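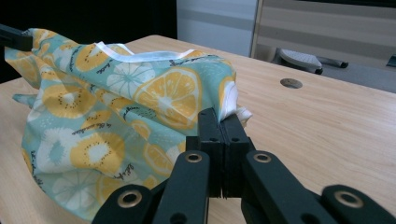

Comparing two sets of gripper fingers only works if both get the same job. Our job at Metudness is picking up something thin and floppy by its edge. Start with the item bunched on the table and close the jaws on the edge, as we did on the fruit print, so that the tips do the holding and the print stays clear of the linkage arms.

Step 1. One-handed pinch
Fit the Vivholm fingers. Close on the edge, lift, hold for 40 seconds and lower. Write down any slip. Put the item back in a heap and repeat, then swap to the Laryea fingers and do the same again.

Step 2. Two-handed hold
Use a second gripper on the opposite end. Raise one end and keep the other low over the table, so the middle hangs in folds. Move slowly and stop if either end starts to creep.
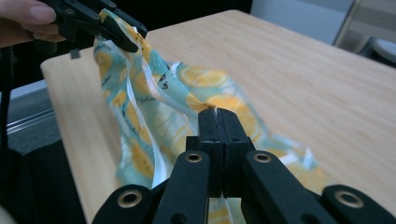

Step 3. Check the log
Adjoa Korletey keeps ours in a plain spreadsheet, now 206 rows long. Enter the finger set, which end slipped and the jaw setting. Leave out any run where you changed the setting halfway.

We use cookies to remember your settings. Accept / Decline

Contact | © Metudness | Back to top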